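From: Shireen Tshabalala
To: Tirdale Library Network, Members List
Date: 4 September 2018
Subject: Re: Interlibrary loan charges and the revised return period

Dear colleagues,

I write in reply to the questions raised by Marthinus Gumede on behalf of the Stonder branch. His message is quoted here in part so that members who joined the list recently may follow the discussion.

> On behalf of Stonder, I would ask the network office to clarify
> three points before the revised loan rules take effect in January.
>
> First, the draft states that the lending library "may recover the
> cost of carriage." It does not state from whom. Our readers have
> never paid for carriage and we would not wish to begin charging
> them without notice.
>
> Second, the loan period is given as 9 weeks in section 2 and as
> "two calendar months" in the appendix. These are not the same.
>
> Third, we have had several large-print volumes returned to us in
> poor condition. Does the draft oblige the borrowing library to
> repair them, or only to report the damage?
>
> Marthinus Gumede
> Stonder Branch

On the first point, the cost of carriage is to be recovered from the borrowing library and not from the reader. The wording of section 4 will be amended to say so. A borrowing library that wishes to pass on the charge must apply to this office in writing and must display the charge at its loans desk for one full month before collecting it. The Gaillard branch already has such an arrangement, and it will continue unchanged.
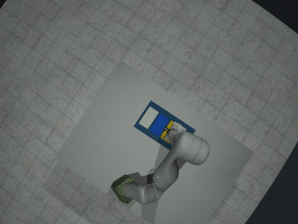 Members will recall that the network handled 2,426 interlibrary loans in the last reporting year. The greater part of these traveled in the weekly van between Tirdale and Lillari, for which no separate charge is made. Carriage will therefore be recovered only on items sent by post or by courier. Branches are asked to use the van wherever the reader's needs allow.

On the second point, Mr. Gumede is correct. The appendix was carried over from the earlier rules and should have been revised. The loan period is 9 weeks, counted from the date on which the item is received at the borrowing library. One renewal may be granted if no other reader has requested the item. Renewals should be entered by the lending library, and a note sent to the borrowing library on the same day.

The third point required some discussion with Jacobus Kruger, who oversees the repair of stock. His view, which this office accepts, is that borrowing libraries should not attempt repairs of any kind. Adhesive tape in particular has caused lasting harm to several local history volumes. Damage is to be reported on the gray slip enclosed with each loan, and the item returned in a padded bag. Where the cost of repair is greater than $100, the two libraries will agree in writing on how it is to be shared.
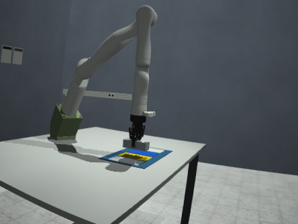
The same procedure will apply to large-print and audio stock. Missing discs should be reported as damage and not as a loss, so that the catalog record remains open while a replacement is sought. Maps and bound newspapers remain outside the scheme and may be consulted only at the holding library.

A corrected draft will be sent to this list by Lamisi Antwi once the changes to section 4 and the appendix have been made. Branches that have already printed the earlier draft for staff use are asked to withdraw it. Further comments should be addressed to Tumelo Mtshali at the network office, with the section number given in the subject line.

Yours sincerely,

Shireen Tshabalala
Network Office, Tirdale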